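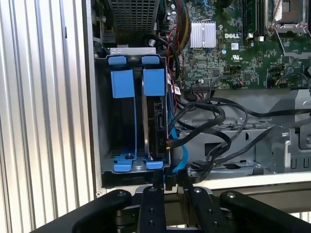 Ebere Ekwueme wrote in after my last post to ask how anyone gets through a horror movie marathon without the whole room falling asleep by the third film, and whether the order matters as much as I keep saying it does. Yes, Ebere, it matters so much! So let's do the whole thing, start to finish.

Pick your films

Four is plenty for one night. I've tried five, and the last one always plays to a pile of blankets. Choose them a week ahead and write down the running times, including the credits, so you know when you'll finish. If you start at 6 p.m. and keep the breaks short, you can be done by 2 a.m.

Try to mix the types. One ghost story, one creature feature, one slasher and one oddball is my favorite lineup (the oddball is where you get to show off a little). If all four have somebody creeping down a dark hallway with a flashlight, your guests will be bored of hallways before dinner.

Put them in order

Start with something fun and fast while people are still arriving and talking over it. Nobody should miss a big plot point because they were parking the car.

Your scariest film goes second. I know everyone wants to save it for last, but at midnight people are tired, and tired people giggle. At 8 p.m. they're fed and awake and they will scream - my neighbors can confirm.

The slow, moody one goes third, with strong coffee. Last comes the silliest movie you own. At our May marathon we closed with Zidatville, the one with the haunted water park, and I laughed until I had to leave the room.

Set up the room

Turn off every light except one small lamp near the door. Switch the TV out of its brightest mode, turn off motion smoothing, and test a really dark scene before anyone gets there. If you can't tell the monster from the curtains, nudge the brightness up a little.

Check the sound too. Horror goes from whispers to shrieks in a second, so find a volume where you can follow the whispers and still live with the shrieks. Subtitles help a lot.

Plan the breaks

Take 11 minutes between films. Ten feels rushed, and at fifteen people start looking for their shoes. Put out hot food after the first movie and sweets after the third. Crunchy chips are fine for the slasher but please hide them during the ghost story!

Hand out scorecards if your crowd likes to argue. We rate scares, ending and best scream, then add it all up at the end of the night. Brondimo still holds our house record with 70 points, and I'm still mad about it.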